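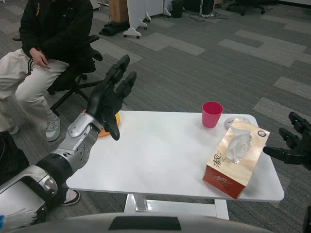 Page last changed: July 10, 2024

Progress report to the Dudás Fund on the Hillwood first-time voter and candidate project

Dear friends at the Fund,

It is a pleasure to write to you again, and I will try to keep this shorter than the last one (I know I promised that in the spring, too). As you will remember, your grant pays for us to help people in Hillwood who have never taken part in a local election, either as voters or as candidates, get ready for the town council vote in November. This report covers the second part of the grant period.

Registration work

We have now delivered 3,000 printed guides, which was the whole of the first print run. The guide explains who can register, what papers to bring, and where the polling places are, and it has a tear-off form at the back that can be mailed to the town clerk. The Saduline neighborhood took the longest, partly because so many of the apartment buildings there have locked lobbies and we had to arrange each visit with the building manager. We had planned to finish Saduline before the schools let out and we missed that by a good while. I would sooner tell you so plainly than have you find it in the timetable.

What we cannot tell you yet is how many guides turned into registrations. The clerk's office publishes its new registrations by ward and does not record how a person heard about signing up, so we will be comparing ward totals with the last council election once the rolls close. It is a rough measure, and I would ask you to read it that way when it comes.

The question we hear most at the door is whether a person who has moved within town needs to register again. The answer was on page four of the guide, in small type, and it has been moved to the inside cover for the reprint. We should have seen that one coming!

Candidate evenings

These have been the happy surprise of the year. We held the evenings at the Zerko Community Center, and 36 people came to at least one of them. We went through the nominating petition line by line, then the rules on campaign money, and then let the conversation go where it wanted, which was usually to childcare, evening meeting times, and how a person with a full-time job is supposed to read a council packet that arrives the night before. A good many of those who came were women who told us they had been asked to help on other people's campaigns for years and had never been asked to run themselves.

So far 2 of them have taken out petitions, for different wards. We do not support or advise any candidate once a petition has been filed, and everyone who came was told so at the start and given it in writing. Both have been referred to the clerk for any further questions.

The filing fee remains a sore point. People accept that there has to be one, but it has to be paid in person, during office hours, by check or money order, and several people said that this alone would put them off. We have written to the council to ask whether the fee could be paid by card or by mail. The letter was placed on the agenda and then held over - we are told it will come up again after the summer recess.

Budget

Spending is close to plan. Printing cost a little more than expected and room rental a little less, and I have moved the difference between those lines as your grant terms allow. The translation line is still mostly unspent. We asked for it on the understanding that the clerk would approve the final wording of the form before we had it translated, and that approval only reached us last month. The translator has the text now and has given us a date we can live with.

Requests to the Fund

There are 3 things on which we would be grateful for an answer. First, may we carry the unspent translation money past the end of the quarter? Second, would you agree to a smaller reprint of the guide, with the corrected cover, for Saduline and the streets by the river? And third, may we hold one more evening after the election, open to anyone who ran, won or lost, so that we can write down what they wish they had known? It would cost very little beyond the room and some sandwiches.

Our next report will reach you once the results are certified. The attendance sheets, the receipts, and a copy of our letter to the council have gone to your office separately.

With warm thanks for your patience and your good questions,

The project coordinator, Hillwood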